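ホーム 特集 暮らし 食べもの 連載 バックナンバー 定期購読

特集

一枚の布が食卓を黙らせるまで
テーブルクロスをめぐる、長くて少し面倒な話

我が家にテーブルクロスが来たのは、天板の輪染みを隠すためだった。熱い土鍋をじかに置いた犯人は私である。染みは白く丸く、月のように美しかったが、来客のたびに新聞を広げてごまかすのにも限界がある。そこで布を買った。買ってみてわかったのは、テーブルクロスとは家具の傷を隠す道具であると同時に、新しい心配ごとを家に招き入れる道具でもあるということだ。

まず、醤油が怖くなる。それまで食卓の醤油など、こぼれたら拭けば済む液体だった。布を敷いた日から、注ぎ口の一滴に家族全員の視線が集まる。餃子の晩など、会話が途切れる。布を汚さないために下敷きを置き、その下敷きを汚さないために盆を置き、ある夜ふと見ると、肝心のクロスは四隅しか見えていなかった。

この心配を商売にしている人たちに会いたくなり、リネンを扱う店「Groller」を訪ねた。坂の途中にある間口の狭い店で、棚には畳んだ布が背表紙のように並んでいる。店主に醤油の話をすると、心底つまらなそうな顔をされた。

「布は汚れるものですよ。汚れるのが嫌なら、石を敷けばいい」

商売っ気があるのかないのか、よくわからない。ただ、店主が次々に広げてくれる布を見ているうちに、こちらの頭の中の食卓がどんどん立派になっていくのには参った。帰りの電車で財布を開け、立派になったのは頭の中だけだと確認した。

垂れの長さで人は揉める

テーブルクロスには「垂れ」という概念がある。天板の縁から下がる部分のことで、短いと寸足らずのズボンのように見え、長いと膝にまとわりつく。Grollerの店主は、普段の食卓なら膝に触れない程度でよいと言う。一方、古い食器と布を並べる喫茶店「Bellotside」の女主人は、短い垂れを「布に対する遠慮」と呼んで嫌っている。

同店のクロスはたっぷり長い。おかげで私は、席を立つときに布の端をベルトに巻き込み、あやうく紅茶一式を連れて会計に向かうところだった。女主人は眉ひとつ動かさず布を押さえた。あの手際は初めてのものではない。

柄についても流派がある。無地の白は料理が映えるが、給食当番の気分になるという声もある。花柄は華やかだが、皿にも花があると食卓が植物園になる。その点、格子柄は懐が深い。どんな皿を置いてもそれなりに収まり、小さな染みなら線のあいだに紛れてくれる。難点はひとつ、斜めに敷くとすぐばれる。几帳面な家族がいる家では、朝食前に布の向きをめぐる無言の攻防が始まる。

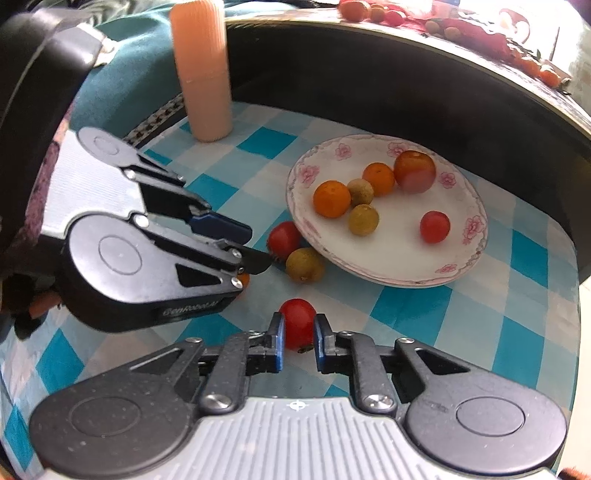
蚤の市に布を探しに行く

新品の布が緊張を呼ぶなら、最初から誰かが汚しておいてくれた布を買えばいい。そう考えて向かったのが、Prillcombeの布市である。五月に開かれる屋外の市で、今年の出店は286。古い布ばかりがこれだけ集まると、さすがに空気まで箪笥の匂いがする。

値段は、ナプキン一枚100円から。端のほつれた小さめのクロスが500円、刺繍入りの大判になると2,000円の札が下がる。この2,000円というのが曲者で、安いと思って手に取ると、必ずどこかに染みがある。売り手に指摘すると「ワインですね、いい晩だったんでしょう」と返ってくる。染みを思い出として売る話術には感心するほかなく、私は他人の晩餐の跡を一枚、値切りもせずに買って帰った。

染み抜きに二週間かけた。酸素系の漂白剤に浸け、干し、また浸けた。染みは薄くなり、輪郭だけが地図の海岸線のように残った。いまはその上に花瓶を置いている。思えば天板の輪染みを隠すために布を買い、布の染みを隠すために花瓶を買ったわけで、次に花瓶が布を濡らしたら何を置けばいいのか、まだ決めていない。

アイロンをかける人、かけない人

最後に立ち寄ったのは、宿泊施設や食堂の布を引き受けている洗濯工房「Tawhiri」だ。朝のうちは蒸気で窓が曇り、声を張らないと話が通じない。

ここで教わったのは、麻は生乾きのうちにアイロンをかけること、折り目を毎回同じ場所に作らないこと、そして濃い色の布は裏から当てること。どれもまことにもっともで、私はすべて手帳に書き留めた。問題は、その手帳を持ち帰った家に、アイロンをかける習慣のある人間がいなかったことである。

工房の人に正直に打ち明けると、意外にも叱られなかった。洗ったらよく振り、手のひらで叩いて伸ばし、竿に大きくかける。それで普段の食卓には十分だという。ご自宅でもそうしているのかと聞くと、少し間があって「うちはビニールです」と返ってきた。拭けば終わりますから、とのことだった。

その晩、食卓は餃子だった。麻の布はまだ竿にかかっていたので、久しぶりに裸の天板で食べた。白い輪染みは相変わらずそこにあり、私は醤油の小皿をちょうどその上に置いた。大きさがぴたりと合った。

関連する特集は来月号に続きます。次回は箸置きです。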